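Cookbooks, chowder and a very full rucksack: my morning at the Plamstead food book fair

I had promised myself I would buy one book.
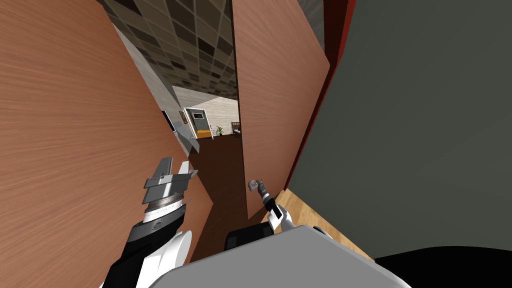

Anyone who has been to Plamstead in February will know how that went. The fair opens at ten and I was in the queue by half past nine with a flask, behind a couple who had driven over purely for the bread section. There are 3,000 titles on sale, new and second-hand, and you could happily lose a day in the preserving shelves alone (I nearly did!).

My first stop was Duggan, the small press that does those slim regional books with the stitched spines. They had 14 titles out this year, and the one I kept going back to was a collection of fish suppers from the Welsh coast by Elis Maddocks. He was cooking from it at eleven, so I bought a copy and went to grab a seat near the front.

What a lovely hour that was. Maddocks made a smoked haddock chowder and a plate of laverbread cakes, talking the whole time — about his grandmother's range, about salting too early, about a recipe he tested so often that his family asked him to stop. He cooks at a gentle pace and doesn't mind being interrupted. Somebody asked whether you could use frozen fish and he said yes, of course, and told us to thaw it in milk. We all got a little cup of the chowder. Mine had a proper kick of white pepper and I'd have gone back for more if the pot hadn't been scraped clean.

Billow had the baking table, with big glossy books and a tray of cardamom buns for tasting. I found the buns better than the book they came from, where the method runs over the page just when your hands are covered in dough. Their little paperback on steamed puddings is a gem, though, and came home with me.

Talix print cookery cards in place of books, 200 to a tin, and I was ready to be sniffy about them until I saw how well they stand up against a kettle.

Entry is £2 and you can come and go all day. Bring cash for the second-hand tables, and get to the soup stall before one. I went for leek and potato, with a cheese scone, and read the chapter on mussels while I ate.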